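Does a Glossy Tabletop Make People Tidier? Report on a Shared Workroom Project
Enda Mac Suibhne
Supervisor: Conceição Louro

1. Why I picked this

The sales page for the Zumham table says that a light, reflective top "encourages users to leave the surface clear." Our department bought one for the shared workroom last year, partly on the strength of that line. I have used the room for two years and did not believe it. The old table was dark and scratched, and people left their stuff on it. The new table is pale and shiny, and as far as I could tell people left their stuff on that too.

Conceição Louro suggested I stop complaining and measure something. This report is the result.

2. What other people say

There is less research on this than I expected. Most of what I found was advice from furniture sellers, and they all sell furniture. The Hanier catalog claims pale surfaces "show dirt sooner and are cleaned sooner." The first half seems fair. The second half doesn't follow from it at all. In my apartment the stove shows dirt very well.

A design blog I read said shiny surfaces make people uncomfortable about leaving marks. It gave no source. I wrote to ask for one and got a discount code.

3. Method

I visited the workroom twice a day for 13 days, once before morning classes and once after the last lab let out. Each time I wrote down every item left on the table with no owner in the room. A cup with a lid counted as one item. Loose papers counted as one item if they were touching each other, which was a bad rule, and I would change it now. One evening I had a single "item" that covered a third of the table.

I also needed a comparison. The old table had gone to the Gallagher building, so I counted that one as well on the same days, walking over right after. I recorded 1295 items across both tables. This number surprised me until I remembered that the same stapler was counted at nearly every visit.

I left a comment sheet by the door of each room. The question was "Does the table make you want to clean up?" Someone changed "table" to "smell" on one of them and I had to throw that sheet out.

4. Results

The pale table had fewer items in the morning. In the evening the two tables were close enough that I wouldn't bet on a difference. The morning gap looks good for Zumham at first, but the cleaning crew reaches our building before my morning visit and reaches Gallagher after it. I only learned this on the fourth day, when I met them on the stairs. I kept the schedule the same so the numbers would at least be consistently wrong.

Comments were mixed. Several people said they wiped the new table more often. Two said they wiped it because it showed streaks from the last time somebody wiped it. One person asked for the old table back.

5. The surface itself

Part of the claim is about how the top looks, so I spent some time on that as well. The finish is smooth and off-white to pale gray, with a faint cloudy pattern a bit like marble. Light lands on it in broad streaks.

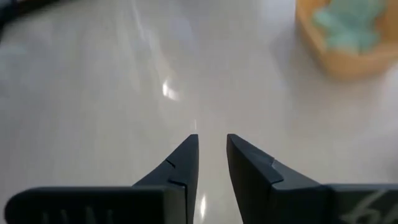

My own guess is that the mottling works against the sales pitch. A plain white top would show a pencil smudge from across the room. On this one I missed smudges until I leaned over it, and I was looking for them. If a table is supposed to shame people into cleaning, the pattern gives them somewhere to hide.

The glare is a separate problem. Three comment sheets mentioned moving to the far end to read, which bunches everybody's belongings together and makes that end look worse than it is.

6. Cost

The department paid $3710 for the table. A set of Zernum storage bins for the same room was quoted at $1000. I can't show that bins would work better. I can say that most of what I counted had no other place to go, and no finish is going to change that.

7. Weak points

The sample is two rooms, one counter, and a December schedule, when people are tired and leave things everywhere. The cleaning problem in section 4 is serious. I also started out wanting the claim to be false, and my paper rule may have been affected by that, though I tried applying it both ways and the evening result stayed flat.

If someone repeats this, they should swap the two tables halfway through. I asked about that and was told the elevator is too small.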